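Subject: Re: Left arm stop during steamer task – interim notice

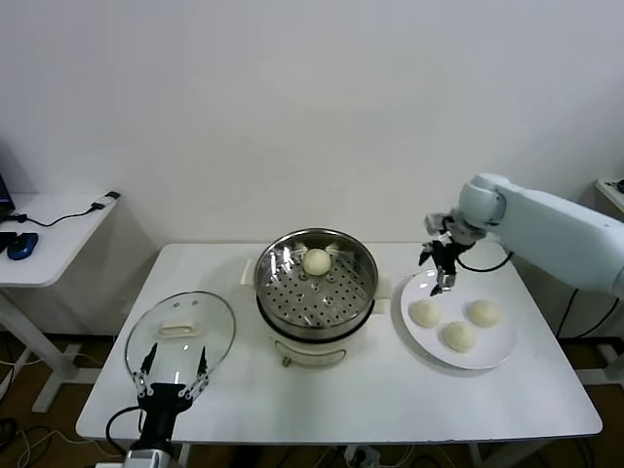

Sidra Marwat

Dear colleagues,

The left arm at the Varnside station went into protective stop again in December 2018, this time while holding the glass lid. The right arm did not stop and continued toward the plate of buns. Both arms are meant to halt together.

Gebhard Egger wrote:
> The log shows 15 stops on the left arm in 1,556 cycles. Was the
> right arm moving each time? I only have the left log.

In 300 ms of the shared log, the stop signal from the left controller does not reach the right one. We are treating this as a safety fault – please do not run two-arm tasks until further notice. Single-arm work may continue at reduced speed, with the lid left off.

Mohsin Cheema is checking the wiring between the controllers. Please send him any right arm logs you hold.

Sidra Marwat
Varnside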